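Offene Tür bei Rathnayake: ein Roboter lernt Zimmer aufräumen

14.9.26

Seit ich in Trusthorpe wohne, wollte ich einmal zu Rathnayake hineinschauen. Am Samstag war endlich Tag der offenen Tür, und ich bin mit dem Bus Nummer 19 hingefahren.

Die Gruppe dort arbeitet an einem Programm mit dem Namen Irkine. Man sieht zuerst keinen Roboter aus Metall, man sieht ihn auf einem großen Bildschirm, in einer gerechneten Wohnung. Alles wird in der Simulation geübt, bevor ein echtes Gerät sich bewegen darf.
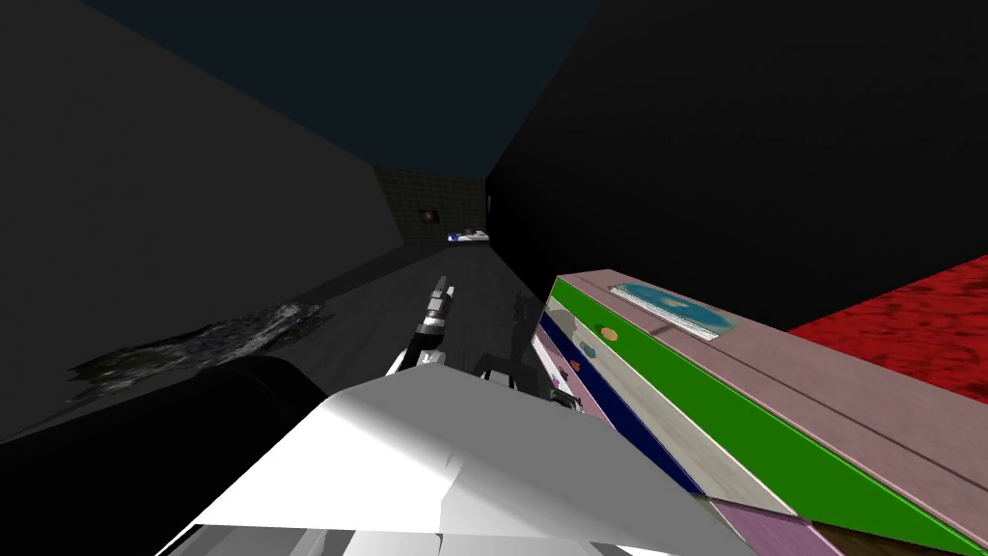
Ich habe gefragt, warum man so viel Mühe in die Simulation steckt. Die Antwort hat mir gefallen: Ein Fehler kostet dort nur Strom. In einer Nacht laufen 157 Versuche, und am Morgen liest jemand die Protokolle mit einer Tasse Kaffee.

Besucher durften auch selbst steuern — mit zwei Hebeln, für jeden Arm einen.

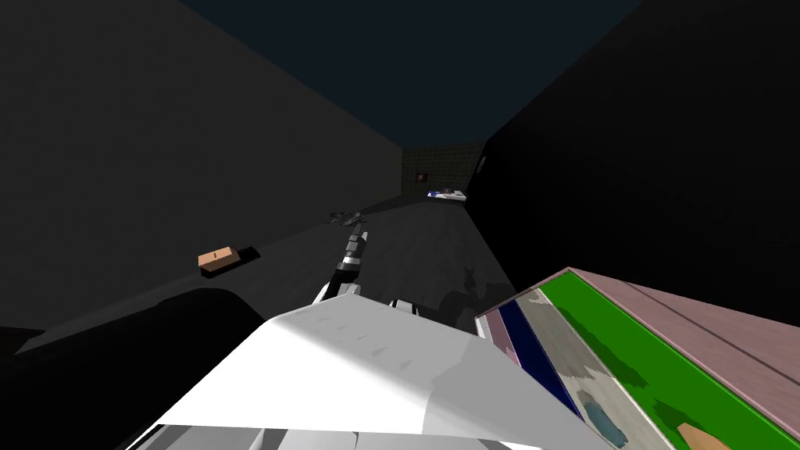 Meine ersten Minuten waren peinlich. Ich habe immer links und rechts verwechselt, und ein Kind hinter mir hat laut geseufzt. Nach einer Weile ging es besser, aber eine ruhige Hand habe ich nicht, das weiß ich jetzt sicher.

Später konnte man die Ansicht wechseln und direkt über den Greifer schauen.

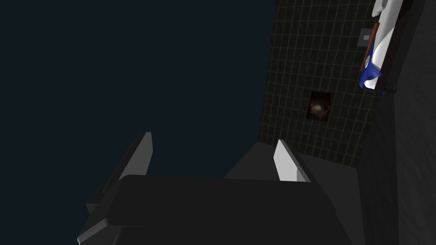 Blick über den Greifer auf die geflieste Wand, Simulation Irkine

Am schwersten fand ich, die Entfernung zu schätzen. Auf dem Bildschirm scheint alles nah, und dann fährt man und fährt man. Ein Mitarbeiter meinte, das geht allen so — auch ihnen selbst am Anfang. 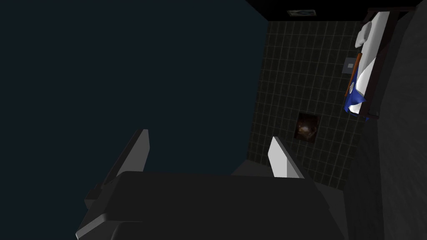

Praktisches für den nächsten Besuch

Der Eintritt war frei, die Broschüre kostet 2 Euro. In den Saal passen 80 Personen, also besser früh kommen. Der nächste Termin ist im Juni, und ich habe mich schon in die Liste eingetragen.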